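What the Longo Fire Taught Me About Asking for Records

February 13, 2022

I started out writing this blog about my town and ended up writing about paperwork, so bear with me, because I think the paperwork is the interesting part (my sister disagrees, and she's welcome to skip to the end).

If you read my posts from last May you'll remember the fire at the old Longo warehouse, down where Gristholm Road meets the tracks. I live 2 blocks over. We had smoke in the curtains for days, and for a while everybody on our street had a theory. The one I heard most was that the building had failed an inspection and been left open anyway. I repeated that myself at the hardware store, and I'm a little ashamed of it, as I had no idea whether it was true.

What I wanted was the inspection report. It seemed like a simple enough thing to want. I called the town office in Murnurov and a very pleasant woman told me I'd need to put it in writing, and that was how I came to learn that our state has a public records law and that an ordinary person with no press card and a bad printer can use it. I had always thought of that sort of law as belonging to reporters.

My first letter was terrible. I asked for "everything about the warehouse," which sounded thorough to me, and the answer came back that my request covered 500 pages and would I please narrow it or pay for the copying. I sulked over that for a good week. Then I called Evaristo Caputo, who put out the Plollska Courier for years back when it was still a paper you could hold, and asked him what I'd done wrong.

Evaristo laughed at me for a while, kindly. Then he told me to think like the person who has to go to the cabinet. Ask for one kind of document, from one office, between one date and another. Ask for it by the name the office uses, and if you don't know the name, call first and find out. Ask for electronic copies. And say please, he said, because the clerk didn't set the fire.

We did most of this over breakfast on a Saturday sort of morning, and I went home with four pages of notes and started over.

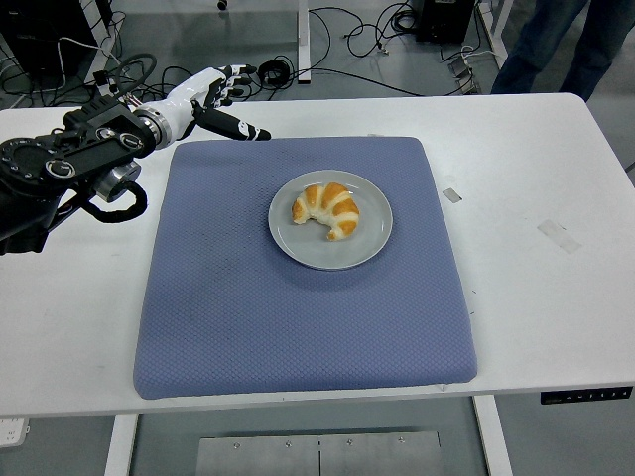 One croissant, and a second letter to write.

The second letter was five sentences long. I asked the building department for the inspection reports on that address for the two years before the fire, and for any letters sent to the owner about them. Eleven lines with the address and my signature, and I felt like a lawyer!

I got 8 documents back. It took longer than the law says it should, and I did have to write once more to ask where things stood, but the note that came with them was friendly and even explained a code I'd have been stuck on. The fee was nothing at all. (The first estimate had been $75, so there's your argument for a shorter letter.)

And what did they say? Well, the building had passed. There was one warning about a blocked rear door, followed by a letter saying the door had been cleared, followed by a visit confirming it. So the story I'd been passing along at the hardware store was wrong. I went back and told the fellow at the counter so, which was not my favorite errand of the year, and he said he'd heard it from me in the first place.

I've been turning this over all winter. When the Courier was still going, Evaristo or somebody like him would have had those reports in a few days and we'd all have read about it over supper. I miss that more than I expected to. A neighborhood page online is a fine place to find a lost cat, but I don't believe anyone on ours had asked to see a single record. I certainly hadn't.

I don't want to oversell what I did, either. Reading a report isn't the same as knowing how to report. Evaristo went through my copies and had three questions I'd never have thought of, including who trained the inspector and whether the visits were announced beforehand. He says a document tells you what someone wrote down. I've sent off a new request about the announced visits, and it's a short one.

A couple of you have asked for the wording of the letter. I'll type it up with my address taken out and post it next time, along with the phone number for the records desk. Call in the morning if you can. They're cheerful in the morning.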